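Trolleo hand, seen at the Ronisthorpe open day
March, by Mylene Policarpio

I've been meaning to add the Trolleo to our equipment pages for ages, so off I went to the Castillo open day with a notebook and a very long list of questions. It's a five-digit hand with a proper long thumb, and the party piece is passing a card between it and a person. I had a go myself and got far too excited! 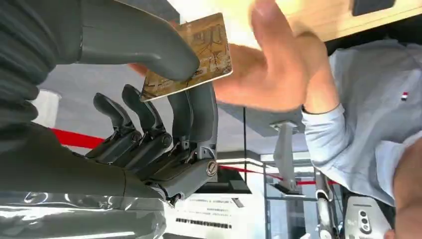
Handling and grip

Flat things are what I care about, as half our customers at Fodgate sort boards and cards all day. The team had a wooden board printed with bare branches, and I asked about the grip settings. There are 12 of them, and you change them from a laptop (no special console to buy - hooray). 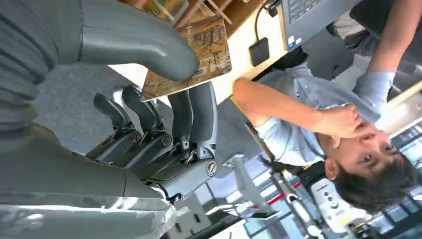
The price is the bit I'd worried over. Hire is £956 a month with training thrown in, and spare finger pads come to £74 a set. I thought that was fair, though I'd still want a second set in the drawer.

Floor space and fitting

You need less room than I'd feared, and our stockroom would do nicely.

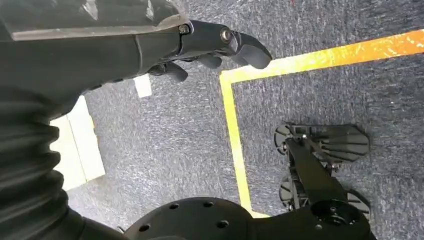
Fitting takes a morning, they told me, and the manual runs to more than 87 pages (I've read the first few, and they're quite friendly). Do mark out your floor before anyone arrives. Yellow tape on grey carpet shows up a treat, and I'll be using the same at ours. Ring me if you'd like to be on the hire list.

Comments

Pat: Does the hire price include delivery?

Mylene: It does on the mainland, Pat - islands are extra.

Gwil: Could it manage envelopes?

We use cookies to remember your basket. Accept / Manage settings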